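Is a service plan on a new dishwasher worth paying for?

Posted in Home and Money by Shufen Meng
July 7, 2021

I bought a Stirano dishwasher from Clendholm for $1,799, which already felt like too much for something that rinses forks. At the register they started in on a Hakance service plan. It's $29 a month, you can cancel whenever you like, and it supposedly covers "everything." I said I'd think about it and now I get emails.
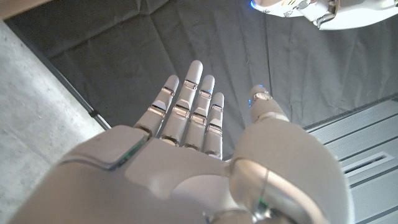
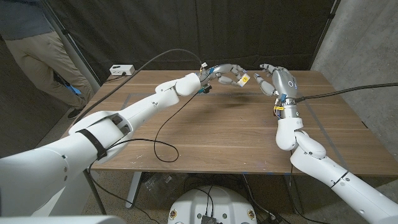
What I'd like to know

My feeling is that if a dishwasher at that price needs a monthly payment to keep it alive, the store is telling me something about the dishwasher. But my sister says I'm being stubborn and that one bad circuit board would cost more than the plan. She has never owned a circuit board that went bad, as far as I know.

The brochure says parts and labor are covered after the maker's own warranty ends. It also says coverage "begins at enrollment," and I can't make those two lines agree. Does the plan do anything at all while the maker's warranty is still running? Has anybody gotten a repair out of one of these without a fight? I don't want to hear that it's "peace of mind." I can get that by not opening the emails.

Xue

I had a Hakance plan on a fridge, not a dishwasher, so take this for what it's worth.

Your two lines in the brochure do agree, just not in your favor. Billing begins at enrollment. On my contract, the parts and labor coverage waited until the maker's warranty ran out. In between, I was paying for a phone number and what they called food loss protection, which I never used and which had its own form. I paid for 18 months before I read the thing properly. My own fault, but the salesman didn't exactly wave it in front of me.

When I finally did call, there was a $79 visit fee. "Everything" didn't include that. The tech was polite and he replaced a fan. I priced the same fan later and it was cheap enough to make me cross.

Things I'd look for in the full contract – the brochure doesn't count, ask for the terms:

When repair coverage starts, as opposed to when they start charging your card.
The visit fee, and whether you pay it again if they have to come back for the same problem.
The most they'll pay out. Mine had a limit that went down with the age of the fridge.
Who decides that a machine can't be repaired, and whether you get cash or store credit.
What they call "wear." Door seals, racks, spray arms and filters are what go on a dishwasher, and they're often on the excluded list.

If they won't send you the terms before you sign up, I'd take that as your answer.

dishpan_hands

Just get it. My mother in law had one and they gave her a whole new dryer. You never know with appliances nowadays, they don't build them like they used to

Reply from Shufen Meng

Was that a Hakance plan? And did she get the dryer free, or credit toward one? I keep hearing about the whole new dryer and it always belongs to a mother-in-law.

Reply from dishpan_hands

Not sure which company, she moved. I think she paid a little for delivery and the old one being hauled off.

Gus_in_the_basement

I'd skip it, but don't do nothing either. Put the same $29 in a savings account in the months you'd have paid them. If the machine behaves until January, you have a small repair fund, and if it doesn't, you should still have the maker's warranty to lean on. Check how long that one runs, it'll be in the booklet that came with the machine.

Also look at your credit card. Some of them add time to the maker's warranty if you paid with the card, though plenty have dropped it, so read the current terms and don't go by what the card offered when you opened it. Keep the receipt somewhere other than the junk drawer. Store receipts fade, and mine for the water heater is a blank strip now.

One place I don't agree with Xue – a visit fee isn't a trick on its own. An independent repair shop will charge you to come out too. What bothers me is paying the fee on top of the monthly bill. Clean the filter, run hot water at the sink before you start it, and unsubscribe from the emails.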